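Cold tea season is back!

August is when I stop pretending I want hot drinks and go all in on cold tea, and I look forward to it all year.
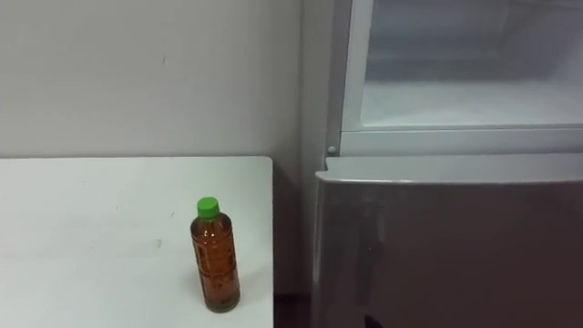

How I make it now

I used to brew it hot and pour it over ice, and it always came out bitter and kind of cloudy. Then I tried cold brewing with a bag of Gauthier black (the loose leaf, in the big tin) and I was hooked after the first glass! 2 tablespoons of leaves in a pitcher of cold water, into the fridge before bed, strain it at breakfast. So smooth, and I don't even miss the sugar.

If I forget the night before, 30 minutes of hot brewing and chilling gets me something drinkable, but it has more bite.

What goes in it

Peach slices, always. Mint if the pot on the back steps is still alive. Last week I tried a spoonful of Vakby lingonberry syrup and wow, it turned the whole thing tart and a little jammy. My next experiment is the smoked tea from Tomano, which might be terrible with fruit, but I have to know.

If you've got a favorite add-in, leave it in the comments!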